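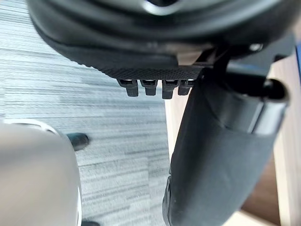 Close view of black fittings.

Drovton Tabletop Gaming Society
Minutes of the General Meeting

03/06/2024, by Maricel Lagman, Secretary
Last updated by the Secretary following corrections

Chair: Renato Dizon

1. Minutes of the previous meeting
The minutes of the March meeting were approved with one correction. Under item 4, "Amell scenario" should read "Escobedo scenario".

2. Accounts
The balance stood at £1,718 after payment of the hall deposit. Subscriptions remained outstanding from 3 members, and the Secretary was asked to write to them before the next meeting.

3. Soster campaign
The Chair reported that the second season of the Soster naval campaign had closed with the Amell fleet holding both straits. A dispute over the final turn was considered. The Escobedo players held that their escort squadron had been in line of sight when the convoy left the table. The meeting ruled that the turn should stand as played and that the campaign rules should be amended to require both sides to agree line of sight before any dice are rolled.

It was agreed that fleets for the third season be limited to 885 points, with no more than two capital ships on either side. A proposal to allow carriers was put to the vote and lost.

4. Open day
The Secretary reported 74 visitors to the open day. The introductory skirmish table had been full all afternoon and the longer siege game had been hard for newcomers to join. It was agreed to run two short games next year and to leave the siege for a club evening.

5. Terrain store
Members were reminded that hills and river sections are to be returned to the labelled shelves. The large harbour board needs repainting. Mr Dizon offered to do this over the summer.

6. Any other business
A request to begin club evenings half an hour earlier was deferred.

The meeting closed at 9.20 pm.

2 comments | 5 shares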